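Jallico tabletop sim: notes on what is in the folder

Maintained, in the loosest sense, by Ottar Engebretsen. Last tidied 29th November.

What it is

Jallico is the practice world for the arm we are building in the shared workshop on Vutley Lane. The real arm has a habit of meeting the table at speed, so it does its learning on a computer first, where the table is free and doesn't dent. The folder holds recorded runs, the scene files and a config file that Jairo Lozano wrote and I am frightened of.

The task is tidying. The arm is asked to pick up one thing and put it on, or in, another thing. My children have been set the same task for eight years with mixed results.

What you need

A desktop machine with a proper graphics card. My old laptop will open the scene, in the sense that a kettle will heat a swimming pool. You also need the Nasateck viewer, the March build or later. Earlier builds load the crates upside down and say nothing about it.

What a run contains

Every run has stills from more than one camera, joint angles, the gripper command and the text of the instruction. Angles are in radians. The instruction was typed by whichever of us was sitting down, so expect "mug", "cup" and, for one bad evening, "beaker".

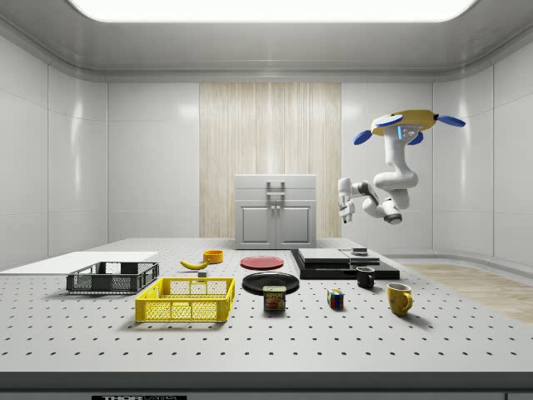
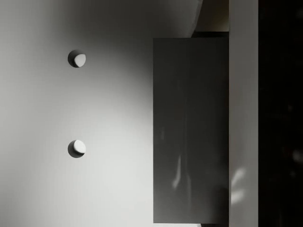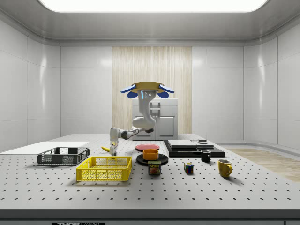 Layout changes between runs come from a random seed, which is stored in the run header. If you set the seed to zero you get the default layout every time -- useful for debugging, useless for training, and the reason we lost two weekends to a policy that looked brilliant.

Known problems

Thin things are hard to pick up. The contact model treats a plate edge as a matter of opinion, and the fingers sometimes pass a little way into it before anybody objects.

Timestamps drift between cameras by about two ticks over a long run. Use the tick counter if you want them lined up. There is a script for this called align, which works, and one called align_new, which doesn't.

Friction values were guessed by Jairo with his eyes half shut. Mine were worse, so his stayed.

Please don't

Don't report success rates from this set as if they came off the real arm. The real arm has cable drag, a sticky wrist and a power supply from a dead Yazzie printer. Ours drops things the simulated one holds without complaint.

Using it

Do what you like with the runs for your own projects. If you fix the friction, send the numbers back -- a text file will do. Questions go in the workshop tracker under "sim", where I read them on my lunch break and Jairo answers them.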